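Episode numbering for Colach is off after the October break

Young-sook Bae
I keep written recaps of the daily serial Colach. Up to episode 147 my numbers matched the channel listing. After the October break the listing runs one ahead of mine. Did I miss an episode, or was one split? I have checked my recordings twice.

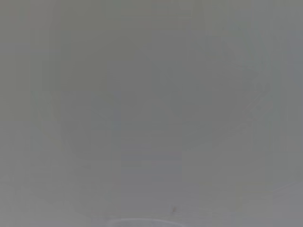
Plain gray, close up.

The recording for 147 runs 30 minutes. The one after it opens with Herkska already out of the hospital, and I have no scene where she is discharged.

Ľubica Vrabec
The channel counted the hour-long special as two episodes. Your recorder probably saved it as one file – check for anything close to double length. The discharge scene is in the second half, after the Dhillon wedding.

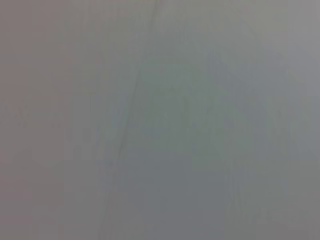
If the file stops at the wedding, the recorder used the old end time. Add 16 minutes of padding to the series timer. For the recaps, I would number the special as 147 and 148 and leave the earlier pages alone.

Man-sik Pyo
same thing happened with Sillitz, they never fixed the list. I just go by air date now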